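May, morning

Flurina's course started again today, and I am still not sold on it. The idea is that you go through the kitchen one shelf at a time and everything you own has to justify itself. She calls it the Tazi method. I asked who Tazi was and she said it wasn't a who. I let it go.

I did the drawer by the stove first, the bad one. Out came the potato masher, the other potato masher, a bag of rubber bands that have gone hard, candles, and the lid to something. The worksheet says to hold each thing and ask when you last used it. I last used the lid never, as far as I know, but the minute I throw it out I'll find the jar. I put it back. There is no box on the worksheet for that.

Saadet came over at ten with coffee and a very firm view of the spice rack. She thinks anything without a date should go. I think paprika is paprika. She opened mine and held it under my nose, and I'll admit it smelled like a cardboard box. It went in the trash. The cumin stayed. She did not like the cumin staying, and brought it up again while we were wiping down the shelf, and again at the door.

Then the liners. I bought a roll of the Havwood shelf liner because the course more or less tells you to, and I resent that. The label says it lies flat. It does not lie flat. I cut a piece, laid it down, and both ends came up like a slice of old cheese. Saadet put cans on the corners and said to give it a day. A day! For paper. The old newspaper I pulled out of there had been lying flat since before I moved in, and it had a crossword on it.

Lunch was crackers standing up, everything else being on the floor.

Afternoon

Wim called to ask if I wanted his big storage bins, the Stivura ones with the clips. He paid too much for them last year and now he has stopped believing in bins. I said yes, which I suppose makes me no better than he was. My objection to bins is that they don't get rid of anything. You take a mess you can see and turn it into a mess with a lid. But they stack, and I need the floor back, so I'll be going over there with the car.

The pantry took most of the afternoon. Flurina wants it in zones: baking, breakfast, weeknight, company. I don't know what company eats that I don't. I have rice, and when people come over they get rice. I ended up with tall things at the back and short things in front, the way my mother did it, and I wrote "zones" on the worksheet. I also found two opened bags of brown sugar, both turned to brick. Elżbieta swears by a slice of bread in the bag overnight. I've put bread in one and left the other alone so we'll see if it's the bread or if she's been lucky.

The one thing I'll give the course is the bit about the counter. You clear it off completely, wipe it, and put back only what you used in the last week. I figured I'd end up putting everything back. What went back was the kettle, the cutting board, the salt and the knife block. The bread machine did not make it. I had it under one arm for a good while, walking around with it, looking for a place that wasn't the counter and wasn't the hall closet. It's in the hall closet.
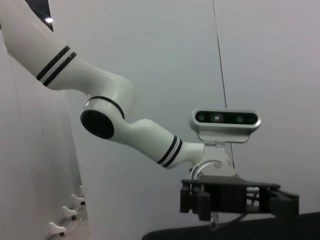 Evening

Went through the bill for the course again after supper. It was 200 for the spring part, and there's a fall part I haven't agreed to, whatever the email says. So far I've gotten a clean drawer and half a pantry out of it, and I could have done both for free if I'd been in the mood. Flurina would say the money is what puts you in the mood. She may be right, and I don't like it.

Keabetswe wrote to the group to say she emptied her whole kitchen in one afternoon and "felt light." I have my doubts. I've seen her kitchen. My guess is the garage feels heavy. She also wants us all to try the Tultum labels, the kind you write on with a special pen. I have a pencil and masking tape and I'm going to see how far that gets me.

Checked the liner before bed. The left corner has gone down some. The right one has not, and one of the cans has left a ring on it, so now I have a new liner that looks like an old liner. I moved the can over.

Still to do: the shelf over the fridge, which I can't reach without the stool, and the cupboard with the baking pans that all slide out when you open the door. I want Saadet here for that one, if only to catch.

Need to remember the bread in the sugar. If it's gone moldy by tomorrow I'm calling Elżbieta before breakfast.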